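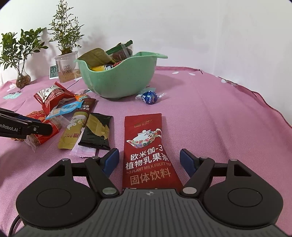

Photo: Sirkka Lappalainen

Are snack box points worth anything, or is it a trick to keep me subscribed?

Posted by Traltach in Shopping & Subscriptions

I've been getting the Jilenora imported snack box since February. The snacks are fine. Some are very good, and a few I would not feed to a raccoon. My problem is the points.

Every box earns points, and the website has a big banner saying you can "trade up to a premium box" once you hit 4000. That sounded generous until I looked at my balance. I have 700. I've paid full price every single month, I filled out both surveys, and I even left a review, which was supposed to be worth extra and as far as I can see was worth nothing.

Now I got an email saying that points expire if you "pause or downgrade," but it doesn't say when, and it doesn't say what counts as a downgrade. I was going to switch to the smaller box because we can't get through the big one. If I do that, do I lose the 700? And is there any way to spend them before I hit the magic number? I looked through the account page and the only button I could find was "Keep earning," which tells you something.

I tried their chat window and was sent a link to the same banner I was complaining about.

I'd like to hear from people who have cashed points in, not from people who think they might one day. Please don't tell me it's only snacks. I know it's only snacks. I'm paying for them.

Brusel
Marked as helpful by the poster

I've cashed in twice, on a box from a different company but with points that work very much like these, so take this for what it is. I had Jilenora for a while too and quit before I got anything out of it.

First, the points aren't money. Go to the terms (the link at the very bottom of the page, in the gray type) and look for the words "no cash value." If that's in there, and it always is, the company can change what a point buys whenever it feels like it. When I signed up for mine, the reward was set at 1000. By the time I was close, it had moved, and the reward was worse. I complained and got a very polite message quoting the terms back to me.

Second, on the downgrade. Don't trust the email and don't trust the chat. Write to them and ask one plain thing: "If I move to the smaller box on my next billing date, what will my points balance be the day after?" Ask for it in writing. If they answer with anything other than a number, I would assume the number is zero.

Before you change the plan:

Take a screenshot of the points balance with the plan name showing.
Save the email about expiry. Don't just leave it in the inbox, save a copy.
Copy the terms into a document, because the page can be edited and you'd never prove what it said when you joined.
Check the billing date. Some of these places treat a change made too close to billing as a pause, and a pause is one of the things that kills the points.

On spending them early, look at the checkout page for a single box, the kind you'd send as a gift. On mine there was a little box for points there that didn't show up anywhere on the account page. I can't promise Jilenora has one. It costs nothing to go as far as the payment screen and back out.

Third, and you may not like this — do the sum without the points. Would you pay the monthly price for the big box if there were no banner at all? You said you can't get through it. So you're paying for food you don't finish in order to save up for more food of the same kind. I did precisely that, with a cupboard full of shrimp crackers to show for it. The switch to the smaller box probably saves you more than the premium box would ever be worth, even if they take all 700.

As for the review bonus, they usually only credit it if you click through from the email link while signed in. If you wrote it straight on the product page it likely doesn't count. Ask anyway, and give the name you posted it under. 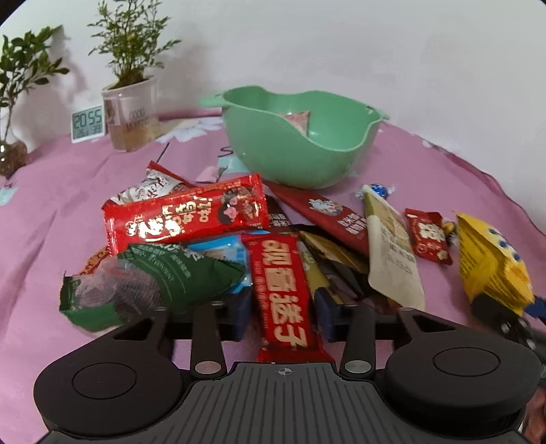

Hashmi

I don't agree that points are always a trick. My sister got her premium box and said it was nice. Bigger packets, better chocolate. She does get the large plan though and she's been on it a long time, so maybe it's different if you're patient.

Also if you have an Asian grocery near you, just go there. Same kind of stuff and you can pick what you want. Ours puts the mixed candy by the register.

No idea about the downgrade, sorry.

Reply from Traltach

Thanks, Brusel. I went to the gift checkout and there is a points box, but it's grayed out and says "available at higher balances." Higher than what, it does not say. I've sent the email with your wording.

Hashmi, how long is a long time? If your sister has been paying for the large plan for years, then she has bought that premium box several times over and they were nice enough to hand it to her at the end. I did like the grocery idea. There's one across town I keep driving past.

Still no credit for the review. I'll wait for the reply on the balance before I touch the plan, and if it comes back without a number in it I'm switching to the small box anyway.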